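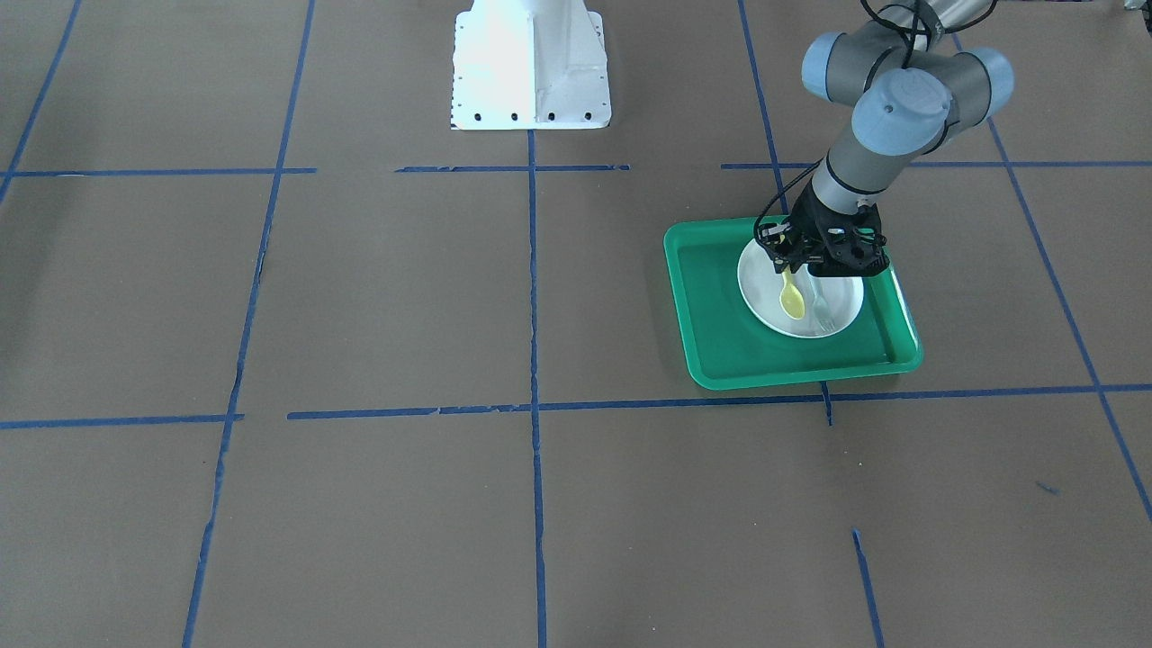

Setting an approach height in the Skernosis planner

The planner treats every grasp as two moves: a free move to a pre-grasp pose, then a straight line down to the object. Most failed picks we see in the logs come from a pre-grasp pose that is too low. A plate with a fork and a spoon lying close together on it is a good case to tune on, as the handles run up under the gripper and the rim of the plate is right there too. Get this one working before you try anything in a deeper dish.

You need Skernosis with the Nalenov driver loaded and a saved camera calibration. If you last calibrated before the January release, do it again. The file format changed and old files load without a warning.

1. Open the task file and find the approach block. Set frame to tray, not base. Heights are then measured from the tray floor, so you can move the tray to another square of the grid and keep your numbers.

2. Set the offset to a value that clears the tallest rim by at least two finger widths.

3. Raise max_samples to 2000. The default is fine in open space but gives up early near the tray lip.

4. Turn on split_close_objects. Without it, the segmenter tends to merge a fork and spoon into one blob and puts the grasp point in the gap. Clear plastic is the worst for this – if the mask still has holes, lower the depth confidence a little and run the segmenter alone until it settles.

5. Add the other arm's base to the collision scene, even if that arm is parked. The planner only knows about what you list.

6. Run the plan in preview. Look at the wrist on the way down. If it turns more than it should, lock the last joint for the straight-line move.

Preview can take up to 2000 ms on the first run while the scene is cached. Later runs are faster.

If the plan fails with "no linear path", go back to step 2 and raise the offset.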